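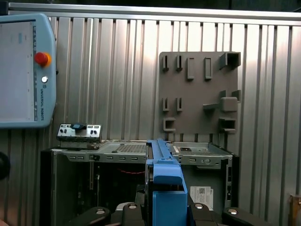 Looking After the Teardown Cell: A Gallery

Hi, and welcome to the corner of the workshop where I spend most of my waking hours! I'm Bindu Sastry and I look after the arm that takes old desktop computers apart at Furnton. I've been meaning to put up a page about how the cell is set up, mostly for the folks over at Prurholm who are building one like it and keep sending me questions at 6 a.m. (you know who you are).

The opening picture is from the hand's own camera, with a case sitting open and the pendant off to the left. I've put my notes in the same order I work through things on a setup morning, and that one view covers a surprising amount of them.

The pendant

It's a Universal Robots pendant and I like it where I can reach it without leaning over the work. Red stop button first, always. I press it, check the arm drops out, release it, and only then start loading programs. We have 22 saved programs on there at the moment and I'd guess I use five. Cleaning them out is on my November list. It was on last November's list too.

The tool board

My favorite part of the whole cell! The gray board on the ribbed aluminum wall has a mix of holders: narrow slots, taller boxes, a T-shaped bracket, a U-shaped one down in the corner. I taught every pickup point by hand, creeping in at low speed with my nose practically on the plate. If you ever take the board down, even just to wipe behind it, please re-teach at least two points before you trust it again. I skipped that once after a cleaning day and spent the afternoon working out why the arm was landing 14 mm too low.

The wall

People ask about the aluminum all the time. It's easy to wipe and stiff enough to hang things from, and that's about all I ask of a wall. The downside is shine. When we had a bright lamp on one side, the vision software kept finding edges in the reflections, so now the lamp lives higher up and I leave the exposure locked. Prurholm people, sort out your lighting before you do anything clever with the camera. You'll save yourselves a week.

The hand

The blue finger is the piece I fuss over most. I go over the stepped part near the middle with a fingertip every morning, feeling for nicks, because sheet metal edges are mean. We swap a finger after 63 cases whether it looks tired or not. The black base segments with the silver caps get a soft brush and a dry cloth, no solvent, please! Cherkaoui sent us a spray cleaner to try and I've kept it firmly in the cupboard.

The case

An open chassis with the side panel off is what I like to do my checks on. You get vents, slots, a dark inside and a few red wires, so if the camera settings are poor you'll find out fast. The label with the QR code is handy for focus: if I can't read the code off the live view, I clean the lens and try again. I also keep little metal bits like I/O brackets for practice picks. They're light and full of holes, and a grip that's slightly off shows up right away.

The logbook

Paper, sorry. Rarneo offered us a tablet app and I gave it a fair try, but I write faster than I tap. I'm on page 49 of the current book, mostly finger swaps and re-taught points, plus one very grumpy paragraph about a loose cable. If you want copies of the setup pages, drop me a note and I'll scan them when the arm's parked for lunch.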